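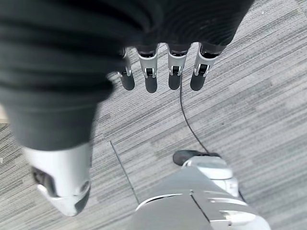
Label Placement and Surface Wear on Reusable Storage Units
Final project report, submitted 15th September

1. Background
The Bandport student residence stores household goods between terms in reusable units supplied by Prekus. Units are packed on the floor of the common room, labelled, and moved to the basement store. In February the residence office asked for a review of the labelling procedure after several units were returned to the wrong residents. The present report covers label position and the condition of the surfaces labels are applied to. It does not cover stacking loads, lid fit or the booking system.

2. Materials
The units inspected were the large type. Labels were plain white stock from Nkuna, permanent adhesive, cut to one size. Writing was done with the Drinen fine marker already in use at the residence. The common room floor is carpeted with a light striped carpet, and all units were packed and inspected on it. Hard flooring was not available for comparison.

3. Method
Each unit was inspected once before packing and once after return from storage. The following were recorded: label present or absent, label written or blank, distance from the nearest edge, and surface condition within a hand's width of the label. Surface condition was graded 0 (no marks), 1 (light scuffing) or 2 (scratches that catch a fingernail). Grading was done by eye under the ceiling lights. A total of 157 units were inspected. The first 100 were labelled by residents with no instruction and the remainder after a printed instruction sheet had been posted by the door.
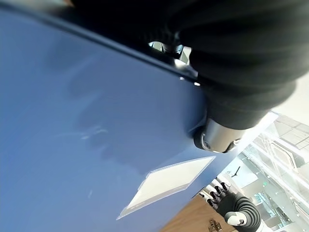

Surface condition was harder to grade than expected. Light scuffing shows only when the panel is tilted to the light, and an inspector looking straight down tends to record grade 0. On blue panels the marks are paler than the surrounding colour, as in the thin scuff lines toward the lower left of this one, and the label itself can carry no writing at all. Blank labels were therefore recorded separately from missing labels, a category the original form did not have.

4. Results
Residents without instruction placed labels on whichever face was uppermost at the time. After the sheet was posted, most labels were placed on a short side. Grade 2 wear was concentrated near edges and corners. Peeling generally began at a corner of the label and was more frequent on grade 2 surfaces.

5. Limitations
One grader was used throughout, so repeatability is unknown.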